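Home | Articles | Index | Recent changes | Help
Print this page | E-mail this page

Skatstead cell

The Skatstead cell is a small enclosed robot workstation built around one arm, one two-finger gripper and a wrist camera. It is named after the Skatstead workshop, where the layout was first drawn up, and is sold as a kit by Hatanex. The enclosure has a flat floor, interchangeable printed wall panels and aluminum corner posts. It is used for short pick-and-place work and for testing how well a vision system copes with busy backgrounds. This article covers setup, routine care and common repairs.

Construction

The frame is bolted together from aluminum profile. Corner posts carry the wall panels in a slot, and a thin trim strip along the base of each wall holds the panel down against the floor. The panels are printed sheets and can be changed without taking down the posts. The trim comes off first, then the panel slides upward. The floor is a separate sheet laid on a leveling plate.

Two gripper finger sets are listed for the cell. The Gerberg set has tapered fingers and is the one normally fitted. The Halász set is shorter and blunt, and is used where parts have to be pressed flat before they are lifted. The two sets share a mounting pattern but need separate tool offsets in the controller.

Setup

The leveling plate is set before any wall is fitted. The four feet are adjusted in diagonal pairs until a level reads true in both directions, and the lock nuts are then closed. The arm base is bolted down next, followed by the posts, the floor sheet, the panels and the trim. Fitting the trim before the posts are square will bow the panels, and the fault usually shows up later as a gap at a corner.

Arm speed is held at 300 mm per second during setup. The wrist camera is focused at the height of the floor and its exposure is locked. With automatic exposure left on, patterned panels cause the image to brighten and darken as the arm turns, and floor readings drift.

Calibration is done with the gripper open and empty. The arm is driven to a set of stored points near the walls, and the offset at each one is compared with the value on file. Points close to a corner post are the most sensitive, as a post that has shifted will move both adjoining panels.

Routine care

A service interval of 2000 cycles is given in the Hatanex manual. At each service the fingers are checked for play, the post fittings are tightened and the floor is wiped with a damp lint-free cloth. Solvent cleaners dull the print on the panels and should be kept off the walls.

Glare on the panels is a frequent cause of poor readings. The lamp is tilted until the bright patch leaves the working area - moving the arm instead only shifts the problem to another point. The controller reports a match score for each stored point. A score of 96 or higher is accepted, and anything under 91 calls for a new calibration. Scores between the two are logged and checked again at the next service.

Floor inspection

Floor marks matter in this cell. A dark streak on a pale floor can be read as the edge of a part, and the arm may then try to close on it. Inspection is carried out with the fingers spread and the wrist turned toward each corner in turn.

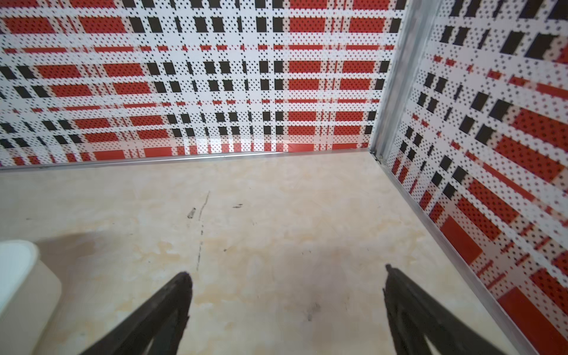 Wrist camera view toward a corner post, gripper open. Dark marks are visible on the marbled floor between the wall trim and the fingers.

Scuffs are rubbed out with a soft eraser. If a line stays after rubbing and a fingernail catches in it, it is treated as a crack and the floor sheet is replaced. Smudges that return in the same place after cleaning point to finger contact, and the lower travel limit should be raised before the next run.

Replacing the floor sheet

1. Park the arm and switch off power at the controller.
2. Clear all loose items and tubs from the enclosure.
3. Remove the trim strips, starting at the corner post.
4. Lift the panels clear of the floor and slide out the old sheet.
5. Wipe the leveling plate and lay the new sheet without folding it.
6. Refit the panels and trim, then tighten the post fittings.
7. Run a full calibration.

Kits shipped before September use a narrower trim strip, which does not fit the current posts.

See also: Gripper finger wear; Hand-eye calibration; Leveling plate

Last updated: January 2025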